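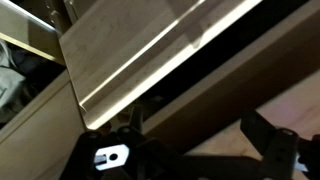 Maltetness Room Refit: Progress Report to the Clukis Fund

1 Jul 2021

Hello again, and thank you for your patience with this one! I know the last report was mostly paint charts and apologies, so I'm glad to be writing with real furniture to talk about. The short version is that the storage part of the grant is nearly done, the equipment wall is up and in use, and the cables are still a mess.

Storage

The chest of drawers is in, and I like it more than I expected to. We went back and forth over handles for ages (Trumlow quoted for knobs, then for bar pulls, then for knobs again) and in the end we went with light wood fronts with a groove cut in for your fingers. The room is narrow enough that you brush past the furniture every time you go for the door, and with the old dresser everybody had snagged a pocket on it at some point. With the groove there's nothing to catch on.

Folded things have started going in. The plan is still one drawer per kind of thing – soft stuff low down, paper and small tools higher up – but right now people are putting things wherever there's space, so I've ordered 100 label cards and we'll do the sorting properly once they come. The old dresser went to Greco's resale shop, who paid us $60 for it, and that has gone back into the storage line of the budget.

One snag to mention. The first delivery had the wrong drawer slides in the box, and Trumlow took 30 days to swap them. They didn't charge us, but it pushed everything behind it, including the shelf fitting.

Equipment

You asked in February for a simple list of what would stay in the room and what would go. I've had a go at it, and mostly the answer is that the black boxes stay. The one with the little cartoon sticker on it is staying too, sticker and all. I did look at buying a cabinet with doors to hide everything, but the cheapest one deep enough would have eaten the rest of the fittings money, and it would have put the power buttons behind a door that somebody has to open every morning.

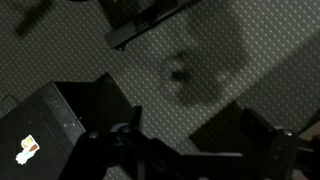 Can the equipment be moved again if the room layout changes?
Everything was fitted so that one person can take it down with ordinary hand tools, and we expect a full move to take an afternoon.

I put that in because it came up on our last call and I gave a pretty woolly answer at the time. The only part I'd want help with is carrying, as a couple of the boxes are an awkward shape to hold on your own.

The equipment wall

I'm really pleased with the pegboard. It was the cheapest item in the whole application and it has changed the room the most. The orange hooks were my pick – I wanted something you could spot without hunting for it, so that if a box gets taken off the wall you can see right away where it hung. The computer lies on its side up against the board with its power button facing out, and the brown wooden surface runs along below.

The cables under the black box on the hooks are bunched up in a tangle, and they're next on my list. I've priced two ways of doing it, a plastic channel screwed along the bottom of the board or plain fabric ties. The ties are cheaper and can be undone, so I'm leaning that way unless you feel strongly about it. 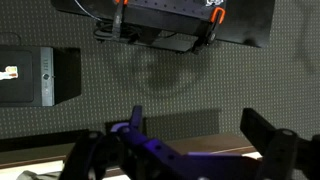 Maltetness Community Workshop | Rooms and Fittings Team

Money and what's next

We're inside the budget on furniture and a little over on fixings, mainly hooks, which I kept buying more of. The resale money covers the difference. Nothing has been moved between budget lines without asking you, and the receipts are in the shared folder under the supplier names.

Still to do before the final report:

Sort the drawers and put the labels on
Tie up the cables along the wall
Get the last Trumlow invoice corrected (they've billed us for the knobs!)
Write a one-page guide to what goes where

I'd love it if someone from the fund could come by and pull a few drawers open. Let me know what suits you and I'll make sure the coffee is on.

Adelmo De Luca
Rooms and Fittings Team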